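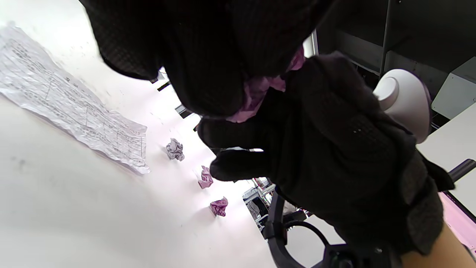
Notebook – paper handling, hand-held gripper collection
Sunday, started 2:15 pm
J. Goodall, with Aba Arthur on the second half

Question carried over from the March entries: does the Policarpio policy fail on crumpled paper because of the grasp or because of the depth estimate? Previous runs mixed the two. A paper ball has no fixed shape, so a bad width command and a bad approach height look the same in the log. Today was set up to separate them.

Method
Demonstrations with the hand-held tool only, no arm. White tabletop, paper balls in a diagonal row, pale to dark, with a flattened sheet left near the top as a distractor. The distractor is a printed table that was crumpled and smoothed out again. It stays because the old policy used to go for its raised creases, and I want to know if that still happens.

Target of 192 demos, split evenly between two conditions:
A – operator closes on the paper at normal speed
B – operator closes slowly and stops at first visible deformation

Gloves on for both. Bare fingers were showing up as a cue in the Londex set and the model learned to wait for skin. Black glove on black finger covers gives poor contrast at the contact patch, though, and the paper is the only thing in there with any colour. Good for segmenting the paper, bad for telling which surface is moving. Should try a grey glove.

Calibration
Width encoder zeroed before A and again before B. Drift between the two was under one tick. Timestamps matched after restarting the logger (it had picked up the Zelloldale config again – need to delete that file from the shared folder).

Results so far
Trained overnight settings on the A set alone, then on A plus B, same seed. Evaluated on the Plavness arm, 10 trials each, fresh paper every time.

A only: 4 of 10 picked and held to the bin
A plus B: 9 of 10 picked and held to the bin

Of the six failures in A only, five closed to the correct height and then squeezed the ball out sideways. One stopped short above the paper. That points to the grasp and away from depth, at least for balls this size. The single failure in A plus B was a stop-short as well, so the depth problem exists but is the smaller one.

The distractor sheet drew no attempts in either set. Not sure I believe this. The sheet was in the same corner in every demo, so the policy may just have learned to ignore that corner. Aba suggests moving it at random and adding a second sheet with no printing. Agreed.

Notes on handling
– Paper softens with reuse. After enough grasps a ball flattens under very little force and condition B gets hard to judge by eye. Replace balls more often.
– Deeper coloured paper segments cleanly. The pale stuff loses its lower edge against the table whenever the overhead light is at 90 per cent. Dropping the light helped but smudges on the tabletop then came through in the mask. Wipe down before each block.
– Table tilt in the wrist view varies a lot between Aba and me. Keep both operators in each condition.

To do
Rerun A plus B with a second seed before telling anyone about the 9 of 10.
Randomise distractor position.
Order grey gloves, medium and large.
Aba to check whether the stop-short trials share an approach angle.

Stopped 6:40 pm. Logs are on the bench drive under paper_B2.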